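Archiv der Liste Automatisierung in kleinen Werkstätten
Oktober, 16:40 Uhr
Von: Listenmitglied, Werkstatt Kedon
Betreff: Re: Handgreifer von Itance, lohnt das Paket?

Hallo zusammen,

ich antworte mal unten, sonst findet man sich im Archiv nicht mehr zurecht.

> Wir überlegen, für die Werkstatt das Handgreifer-Paket von Itance
> anzuschaffen. Zwei Finger, Griff, Kamera, dazu die Auswertung über
> Cudis. Der Anbieter schreibt, nach 80 vorgemachten Griffen könne man
> eine einfache Umsetzaufgabe auf den Arm übertragen. Preis 1.465 Euro
> ohne Arm. Hat das jemand im Einsatz, und was ist von der Haltbarkeit
> der Beläge zu halten?

Im Einsatz ja, begeistert nein. Wir haben das Paket zum Testen hier und ich habe inzwischen 884 Aufnahmen auf der Platte. Die Zahl 80 aus dem Prospekt würde ich streichen. Sie mag stimmen, wenn immer derselbe Klotz an derselben Stelle liegt. Sobald bei uns das Teil gedreht auf dem Tisch lag, war es mit der Übertragung vorbei. Auf meine Nachfrage, unter welchen Bedingungen die 80 gemessen wurden, kam ein Link auf dasselbe Prospekt zurück.

Zu den Belägen: Laut Datenblatt »verschleißarm«. Schaut euch die Kanten an.

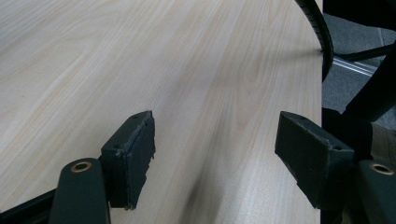
Beide Finger über der Tischplatte, linker Belag an der rechten Kante ausgefranst

Der rechte sieht besser aus, hat unten aber auch schon kleine Macken. Ob man das noch verschleißarm nennen will, muss jeder selbst wissen. Der Ersatzsatz kostet 22 Euro, das ist zu verschmerzen. Mich stört eher, dass im Handbuch kein Wort dazu steht, wann man wechseln soll und ob ältere Aufnahmen danach noch zu den neuen passen. Für ein Gerät, das vom sauberen Greifen lebt, finde ich das dünn.

Was ich gelten lasse: Der Griff liegt ordentlich in der Hand, auch nach einer Stunde noch. Die Einrichtung war an einem Vormittag erledigt. Und die Aufnahmen lassen sich ohne Cudis exportieren – das muss man allerdings in den Einstellungen erst suchen, voreingestellt ist der Upload.

Womit ich beim eigentlichen Punkt bin. Die 1.465 Euro sind nur der Einstieg. Die Auswertung läuft als Abo, und ohne Abo habt ihr einen Ordner voller Videos und einen Greifer, mit dem man Sachen hochheben kann. Das kann ich mit den Fingern auch. Lasst euch vorher schriftlich geben, was nach dem ersten Jahr passiert. In meinem Angebot stand dazu »nach Vereinbarung«.

Zum Vergleich hatte ich mir den Bausatz von Keogh angesehen. Mechanisch einfacher, man schraubt alles selbst zusammen, und die Software ist eine Zumutung. Dafür liegen die Zeichnungen für die Finger bei, Beläge kann man sich also zuschneiden, aus welchem Material man möchte. Gekauft habe ich ihn bisher nicht, mehr als das Handbuch kenne ich nicht.

Mein Rat wäre: Testgerät anfordern, das eigene Teil nehmen und nicht den mitgelieferten Holzwürfel, und die Aufgabe vorher aufschreiben, damit man sie hinterher nicht schönredet. Wenn der Anbieter kein Testgerät für mindestens vier Wochen herausrückt, würde ich es lassen.

Welche Teile wollt ihr denn umsetzen? Bei Blechen hätte ich noch mehr Bedenken als bei Kunststoff.

Gruß aus der Werkstatt

Weitere Beiträge in diesem Monat
- Handgreifer von Itance, lohnt das Paket?
- Keogh-Bausatz: Firmware lässt sich nicht zurücksetzen
- Cudis, Export ohne Konto
- Suche gebrauchten Tischarm, auch defekt

Kontakt zur Listenverwaltung | © bei den Verfassern der Beiträge | Nach oben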